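Pludell Skando 400: banco de ranuras para desmontaje y clasificación de ordenadores de sobremesa

Referencia: SK-400
Categoría: Mobiliario técnico / Puestos de desmontaje
Disponibilidad: bajo pedido, entrega a partir de diciembre

Descripción general

El Skando 400 es un banco de trabajo con tablero de perfiles de aluminio, destinado a talleres de reparación, centros de reacondicionamiento y plantas de tratamiento de equipos informáticos. El tablero admite torres de sobremesa tumbadas sobre un lateral, con el panel de acceso retirado y la placa base orientada hacia arriba. Esta posición deja libres los módulos de memoria, las ranuras de expansión, el disipador y las bahías de unidades sin necesidad de girar el equipo durante la intervención.

Los accesorios se colocan directamente sobre el tablero y se fijan con tuercas correderas. No es necesario taladrar.

Características del tablero

Material: aluminio anodizado, perfiles paralelos con ranura
Fondo útil: 64 cm
Carga máxima repartida: 400 kg
Anchura del perfil: 30 mm
Patas: acero pintado, con pie regulable
Toma de tierra: borne en la cara inferior, lado izquierdo

Placa de clasificación Gralley

La placa Gralley se instala a la izquierda del equipo. Es una pieza gris impresa en 3D con un poste vertical alto y soportes ranurados cortos repartidos por la superficie. Las ranuras reciben tarjetas y módulos de canto, de modo que los contactos no rozan con el tablero ni con otras piezas. La placa se suministra con un juego de tornillos M5 y puede desplazarse a lo largo de la ranura sin desmontarla.

Conviene dejar una separación mínima de 16 mm entre la placa y el chasis. En torres con pestillos o cierres abatibles en la esquina, la separación se mide desde el punto más saliente del cierre abierto.
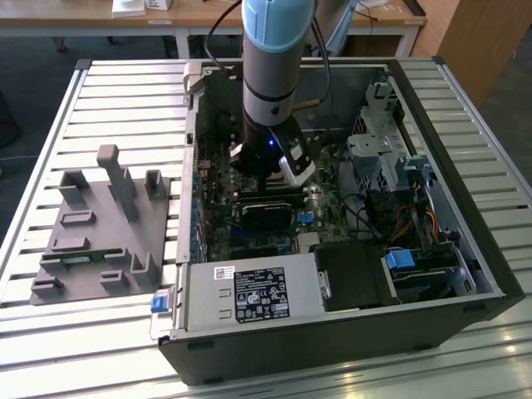

Compatibilidad de chasis

El banco acepta torres y semitorres de formato habitual, con las siguientes indicaciones:

Jaula de discos perforada: compatible. Los mazos de alimentación rojos, amarillos y negros y los cables SATA que discurren junto a la jaula deben apartarse antes de extraer las unidades.
Fuente de alimentación con clip de liberación: compatible. Verificar que el clip queda accesible una vez tumbado el equipo.
Bahías con tirador o pestillo de plástico: compatible. Reservar espacio en el lado de extracción.
Chasis con panel lateral de vidrio: solo con la lámina antideslizante Janjua (se vende por separado).
Servidores en formato rack: no compatibles.

Secuencia de trabajo recomendada

1. Desconectar el equipo de la red y mantener pulsado el botón de encendido para descargar la fuente.
2. Tumbar la torre sobre el tablero y retirar el panel lateral.
3. Conectar la pulsera antiestática al borne de tierra.
4. Retirar los módulos de memoria y las tarjetas de expansión. Depositarlos en las ranuras de la placa Gralley.
5. Soltar los cables de datos y alimentación de las unidades.
6. Extraer las unidades y, en último lugar, la fuente.

Mantenimiento

Limpiar las ranuras con aspiración o cepillo de cerdas suaves. No emplear aire comprimido con equipos abiertos sobre el tablero. Reapretar las tuercas correderas cada 30 días en régimen de uso continuo. La placa impresa no debe limpiarse con acetona ni con disolventes clorados.

Contenido del suministro

Tablero y patas
Placa Gralley
Tuercas correderas y tornillos M5
Borne y cable de tierra
Hoja de montaje

Consultas técnicas: Saqib Hashmi, departamento de producto. Los pedidos recibidos el viernes se tramitan el siguiente día laborable.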